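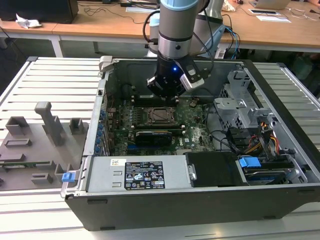
The Takport dataset covers the disassembly bench at the Lirkley refurbishing shop, where retired office desktops are stripped for parts. It holds arm logs, still pictures from the bench camera, and shift notes from the technicians who share the work. Each session starts with the tower on its side on the slatted surface and the side panel off, so the gripper can come down to the memory slots from above. Latches, screws and stuck cables are left to the technician.

Contents

sessions/ — 1000 runs, one folder each
stills/ — one or more pictures per run
notes/ — plain text, one file per shift
roles.csv — who did which step, by job title only

Changes in the work

Before April, one technician took a tower from intake to sorted parts. The job is now split. The arm does the repeated pulls, and the technician opens cases, clears cables, tests parts and decides what is scrap. Some 50 of the shift notes mention waiting on the arm. Others mention less wrist strain and more time at the test station. Pay grades were kept the same during the trial; the grading of the new test duties is still open.

Known limits

All runs come from one site and 11 technicians. Slim cases are missing. Notes from the Bolger line use an older template and leave out the reason for a stop — filter on template = 2 if that field matters.

Privacy

Names and badge numbers were removed. Technicians could read their own notes before release and withdraw them; 4 did.

Version

Ulletti export, July 8, 2018. Corrections go to Nga Văn, who maintains roles.csv and the note templates.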